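Keeping the lanes open: an interview with the Derance Rural Transport Partnership

26 June 2022

Szymon Jasińska joined the Derance Rural Transport Partnership as Head of Passenger Services after a long period in local government. He is responsible for the timetable, for the contracts with operators and for the partnership's dealings with parish councils. We met him at the Sorkis office to discuss the new evening service, the future of school transport and the difficulty of recruiting drivers.

The partnership serves the villages between Clodow and Sorkis, most of which lost their commercial bus routes over the past two decades. Its network now consists of 14 routes, 3 of them introduced under the present funding agreement. Mr Jasińska is cautious about describing this as growth.

"We have replaced part of what was there before," he said. "A resident who remembers the old hourly bus to Clodow will look at our timetable and see something thinner. I understand that view. Our task has been to put the journeys where people most need them, and that has meant some hard choices about the middle of the day."

The choices were informed by a household survey carried out last December, to which 2,423 residents replied. Medical appointments and shopping were expected to come first. The strongest demand, however, was for travel home after six in the evening, particularly from people working shifts in Clodow and from students at the college there.

"There was a bus to take them in and no bus to bring them back," Mr Jasińska said. "Parents were driving out every evening, or young people were turning down courses. Several respondents wrote at length about this on the back of the form, and those pages were read by everyone on the management board."

The evening service began in the spring with two return journeys on weekdays. It follows the main road as far as the Lyons turning and then serves the smaller villages on request. Passengers tell the driver on boarding where they wish to be set down, and those travelling towards Clodow are asked to book by four o'clock.
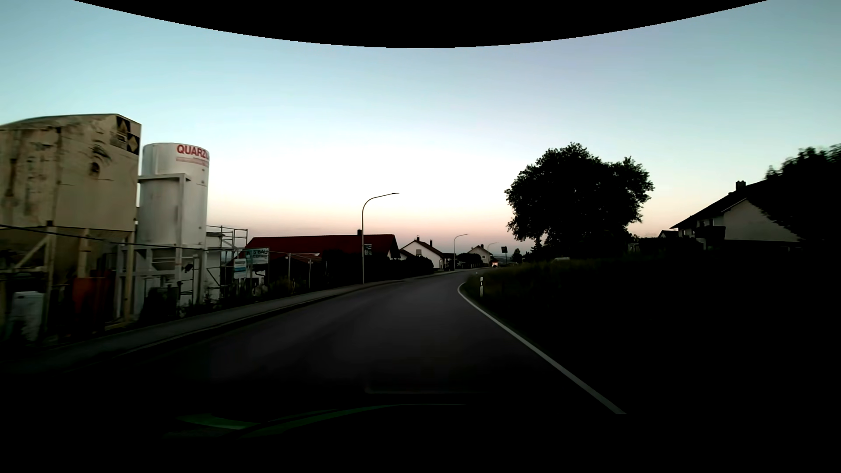

Booking has caused some confusion. Older passengers in particular had been used to waiting at the stop and putting out a hand, and a number of them were left behind in the first weeks. The partnership has since printed a card with the telephone number in large type, which is available from drivers, post offices and the surgery in Sorkis. Mr Jasińska accepts that it should have been ready at the start.

Yevhen Stelmakh, the partnership's Operations Manager, joined us for the second part of the conversation. He began as a driver on the Clodow route and still takes a shift when cover is short. Asked about recruitment, he was direct.

"We can train a person to drive a bus," he said. "Keeping them is the harder part. Split shifts are unpopular, and I never liked them myself. You finish the school run, you go home for four hours, and then you come back out again. If you live in Sorkis you can manage that. If you live further away you are sitting in a canteen."

Under the new rota, drivers may choose between split shifts and a continuous late duty which ends with the last evening journey. Mr Stelmakh reported that the late duty had attracted applicants who would not previously have considered the work, among them a former baker who said that finishing at ten at night felt like a holiday.

School transport remains the largest single item in the budget. The current contract is due for renewal, and both men expect the price to rise. Mr Jasińska would like to see pupils carried on ordinary timetabled services wherever possible, so that the same vehicle can be used by other residents. Some parents have objected to the proposal.

"Their concern is supervision, and it is a reasonable one," he said. "We have offered to place a passenger assistant on each of the routes affected for the first year. We have also asked the schools whether the end of the day could move by ten minutes. That sounds like a small request until you try to arrange it."

On fares, the partnership intends to hold the present level until the funding agreement is reviewed. A weekly ticket valid on every route will go on sale in the autumn, and discussions are under way with the neighbouring operator about its acceptance beyond Clodow. Mr Stelmakh would also like shelters at the stops along the Lyons road, where passengers change between services. Permission rests with the highways department, and an application has been submitted.

Copies of the summer timetable may be obtained from the Sorkis office during normal opening hours. Comments on the school transport proposal should be sent to the same address in writing.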